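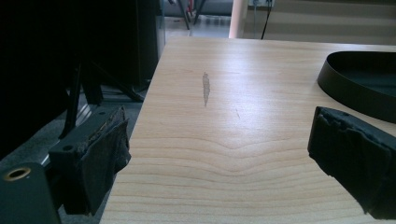

**What is a desk top?**
The flat working surface of a desk, usually a board of wood or wood-look material sitting on legs or a frame, where a person writes, types, sorts things and sets things down.

## Desk top (furniture)

A **desk top** (also *desktop*, *work surface*, *top board*) is the horizontal part of a desk. Sold with the legs or on its own. The word for the computer kind of desktop came later and is not covered in this article.

### Materials

Solid wood, veneer, laminate over particle board. Also bamboo, glass, steel - less common in offices. Pale finishes sell best for shared rooms, at least going by the Rondau catalogs, where ten of the 13 tops listed are birch, oak or maple look.

Wood grain comes in two main patterns. Straight grain: lines run side by side along the length. Cathedral grain: the lines bend into stacked V shapes or arches, from the way the log was cut. Printed laminates copy both. Telling a good print from real veneer is hard from above; the usual test is to look at the edge, or to hunt for a spot where the pattern repeats.

### Size

Depth matters more than width for most users. Shallow tops put the screen too close. The Kļaviņa series, made in Rondville, was sold in one depth only and dropped after 434 units. Later tops from the same shop were deeper, with a rounded front edge.

### Openings and fittings

Cable holes are normally drilled near the back edge, either centered or in a corner, and lined with a plastic ring called a grommet. Some have a cap with a slot. Round is standard, since a hole saw makes it in one pass; slots and square boxes turn up on meeting tables. A dark brown one close to the far edge of a pale top, as here, stays clear of the main work area, and a black oval tray can sit off to the left without covering it. Placement should be checked before drilling - a hole over a frame rail is useless.
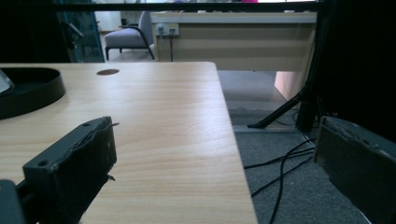 Trays and other organizers are the most common thing added to a bare top. Raised sides keep small items from rolling off. Black trays are easy to spot on light wood, and the oval one on this desk has curved walls, so no sharp corners inside for dust to pack into. Felt feet are worth adding underneath, the cheap stick-on kind is fine.

### Marks and wear

Common marks:

- tape residue, gray and tacky at the edges
- fine scratches, mostly from keyboards and monitor feet
- rings from cups
- fading around things that never get moved

Residue comes off most laminates with warm water and a drop of dish soap. Leave it a minute, then wipe with a soft cloth. Oil helps with stubborn glue but has to be washed off after. No scouring pads. Solid wood with a worn finish can be sanded (start no coarser then 200 grit) and re-oiled; laminate can't be sanded at all, the pattern layer is too thin.

### Load

Depends on the frame as much as the board. Trerkirness tops are rated at some 40 kilograms spread evenly, less for a weight in the middle. Sagging shows first along the front edge. A steel bar screwed underneath usally stops it getting worse.

### See also

Writing desk; Standing desk; Desk organizer; Cable management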